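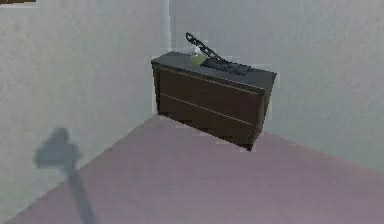 墙角的深色矮柜,电脑渲染画面

**1/**
Lenihan 喜剧之夜的决赛票数,官方昨晚11点发了说明。我读了三遍,越读问题越多。开个串慢慢写,有耐心的往下看,只想知道"到底有没有黑幕"的可以关了,这个我答不了。

**2/**
先给没追的人补一下。Lenihan 是单口喜剧比赛,Prindix 制作,Jonow 独播。决赛冠军由现场观众投票产生,规则页写得很清楚:一人一票,入场后扫座位上的码,最后一位选手下台后开放三分钟。

**3/**
决赛剧场官方公布的座位数是 2,000。当晚大屏幕打出来的总票数是 2,610。

就这么两个数字,小学生都能看出来不对。结果从直播结束到说明发出来,中间隔了整整两天。

**4/**
昨晚的说明说,经复核,有效票为 1,965,其余为"系统重复计入",已剔除,名次不变。

全文里最让我在意的是"名次不变"四个字。剔掉 645 票之后名次不变,可以。那剔之前每个人多少票,剔之后每个人多少票?没写。

**5/**
我不是说名次一定变了。很可能真没变。但是一个比赛发复核说明,只给总数,不给分项,等于老师说"全班的卷子我重新改过了,排名一样",然后把卷子锁抽屉里。

**6/**
有人在我上一条下面说,冠军那天明显最好笑,较什么真。

我也觉得冠军最好笑。我在家笑到把茶洒在键盘上。这和票有没有数对是两件事。如果观感就能定名次,那还搞什么投票,找个分贝仪挂舞台上算了。

**7/**
再看"系统重复计入"是什么意思。说明里只有一句:"因网络波动,部分观众的投票请求被多次提交。"

做过哪怕一个报名小程序的人都知道,请求重复提交是最常见的情况,正常做法是一个码只认一次。规则页也是这么承诺的:每码一票,提交后不可更改。

**8/**
那么这里只有几种可能:
- 码没有做唯一校验
- 做了,但大屏幕读的是另一份没去重的数据
- 码不止发给了座位上的观众

说明没告诉我们是哪种。前两种是干活粗糙,第三种就麻烦多了。

**9/**
关于第三种,我得说清楚:我没有证据。网上流传的那张"后台工作人员手里一沓码"的截图,我放大看了半天,看不出那是码,也看不出是决赛当天。请不要拿这张图来@我了。

**10/**
同理,"亚军粉丝组团刷票"的说法我也不信。三分钟窗口,码贴在座位上,场外的人怎么刷?传这个的账号拿不出任何东西,只会说"懂的都懂"。我不懂,麻烦讲讲。

**11/**
说回说明。第二段提到,复核由"独立第三方 Gromel"完成。

我去翻了前面几期的片尾字幕。Gromel 的名字从第一期就在,署的是"互动技术支持"。也就是说,投票系统有它一份,现在复核也是它。

**12/**
"独立第三方"这个词,到底独立于谁?第三方的前两方又是谁?

如果 Gromel 只负责直播间弹幕,跟投票一点关系没有,那一句话就能说清楚。说明里没有这句话。

**13/**
我昨晚给 Prindix 的公开邮箱发了四个问题,顺便贴在这里,省得以后说没人问过:
一、剔除前后各选手票数;
二、Gromel 在投票系统里的具体角色;
三、大屏幕数据从哪里读;
四、1,965 是怎么对应到入场人数的。

**14/**
回得倒是很快,二十分钟。内容是:"感谢您对节目的关注与喜爱,相关情况请以官方说明为准。"

好的,以官方说明为准。官方说明里没有。

**15/**
展开说说第四个问题,评论区好多人没明白为什么要问。

2,000 个座位,1,965 张有效票,相当于只有 35 个座位没投。听起来合理吧?满场嘛。可是现场观众里有多少人会老老实实掏手机扫码?

**16/**
我自己去录过这一季的一期常规赛。我左边的大哥手机没电,右边两个姑娘忙着补妆,前排有人提前走了赶地铁。我们那一片投没投满,我很怀疑。

当然这只是我周围几个座位,不能代表决赛。决赛大家更上心,也有可能。

**17/**
还有工作位和遮挡位。直播镜头扫过观众席时,摇臂后面那几排是黑的。我不知道那里有没有坐人,也不知道有没有算在 2,000 里面。这种事情主办方一查就有,入场闸机总要记数的吧。

**18/**
所以我想看的就一个东西:入场人数。

入场多少,投票多少,两个数放一起,大家心里就踏实了。入场人数不涉及选手隐私,不涉及商业机密,剧场消防那边本来就得有。

**19/**
有朋友提醒我,Jonow 作为平台也该出来讲两句。Jonow 的反应是转发了 Prindix 的说明,配了一个抱拳的表情。

独播权是你的,会员是在你那里充的,"现场真实投票"几个大字挂在你首页挂了一个夏天。抱拳。

**20/**
中间插一条,回应一下"综艺而已"。

综艺当然可以不公平。评委打分可以偏心,剪辑可以偏心,我都接受,毕竟写明了是评委打分。可你拿"观众投票"当卖点,宣传里反复说"你手里的票决定冠军",那就得按数票的标准来要求。

**21/**
而且这个比赛的冠军是有实际东西拿的:一个专场,一份平台合约。对在小酒吧讲了好多年开放麦的演员来说,这可不算"而已"。

**22/**
我反而最替冠军不值。拿了第一,两天里热搜全是票数,段子没几个人聊。那段讲给父母办退订套餐的,铺垫了快四分钟才收,节奏特别稳,本来应该满屏都是这个。

主办方含糊一天,他头上就多顶一天问号。

**23/**
也有人问,会不会打官司。

我不是律师,随便说说我的理解,错了请指正。选手签的参赛协议一般都有"赛果以主办方最终解释为准"之类的条款,这一季的协议我没见过,不敢说写成什么样。真要闹,多半得先看这张纸。

**24/**
观众这边更难。你投了一票,票可能被重复算了,也可能没有,你的损失是什么?门票钱?演出你看完了。所以别指望法院来替大家数票,目前能指望的只有主办方自己要脸。

**25/**
昨晚有个粉丝大号发长文,论证说明"逻辑闭环"。我认真读了,核心论点是:如果真有问题,官方不会主动发说明。

官方是被追问了两天才发的。这个"主动"用得很有弹性。

**26/**
长文还说剔除的票"按比例分布在各选手身上,所以名次不变"。

请问按比例这句是从哪来的?说明里没有。是作者自己推的。推完再拿来证明说明没问题,绕了一圈回到原地。

**27/**
要是重复提交真的跟网络有关,我倒觉得不一定按比例。剧场里信号有好有坏,哪片区域信号差,哪片就容易多提交。如果某位选手的亲友票集中在一个区,影响就不均匀。

注意,我说的是"如果"。截图的时候请把这两个字一起截上。

**28/**
刚看到更新。今天中午 Prindix 把说明编辑过一次,"独立第三方 Gromel"改成了"技术合作方 Gromel"。没有标注修改,没有解释,发布时间还显示昨晚。

幸好我有存网页的习惯。

**29/**
改得对。本来就该这么写。可是偷偷改掉一个关键说法,等于承认原来那句站不住,又不想让人看见自己承认。

那现在问题更直接了:复核的是参与方自己,外面没有任何人核过。是这样吗?

**30/**
评论区有自称现场观众的几位,谢谢你们留言。汇总一下,不保证准确:
- 有人说点了提交后一直转圈,点了好几下
- 有人说一次就成功
- 有人说自己座位上根本没有码,找工作人员要了一张

**31/**
最后这条我反复看了几遍。如果属实,说明现场确实有备用码。

有备用码很正常,哪个活动都得备。关键是备了多少,发出去多少,剩下的有没有作废。这又是一个有台账就能马上答的问题。

我私信了这位网友,对方愿意的话我再补。没同意之前不贴截图。

**32/**
"点了好几下"倒是能支持官方的网络说法。我把它也放上来,免得有人说我只挑对自己有利的。

不过大屏幕那个 2,610 还是没解释。直播前连彩排都有,没人发现计数器能超过座位数?加个上限提醒很难吗?

**33/**
我目前的判断,分三档:
比较信:技术上做得很糙,重复提交没拦住。
不太信:有人专门操纵冠军。
完全不信:那份说明已经把事情讲清楚了。

有新材料我会改,改了会标出来。

**34/**
顺便,别去骂选手,也别去亚军账号下面喊"还我冠军"。人家自己发的是"喝多了,睡了",你比他还急。

**35/**
再补一条给 Jonow 的会员:宣传页上"现场真实投票"那行字,我刚才刷新,变成了"现场互动投票"。手机端和网页端都变了,电视端还是旧的。

手快的去存一下电视端。

**36/**
晚上更新:那位要过备用码的网友回我了,说当时工作人员是从腰包里抽了一张给他,没有登记座位号。只是一个人的说法,我没法核实,原话转述,已经过本人同意。

第五个问题已经补发给 Prindix:备用码发放有没有登记。这次还没收到自动感谢。

**37/**
今天就到这儿,去洗碗了。回复里那几位让我"拿出证据证明有黑幕"的,麻烦从第一条重新看起。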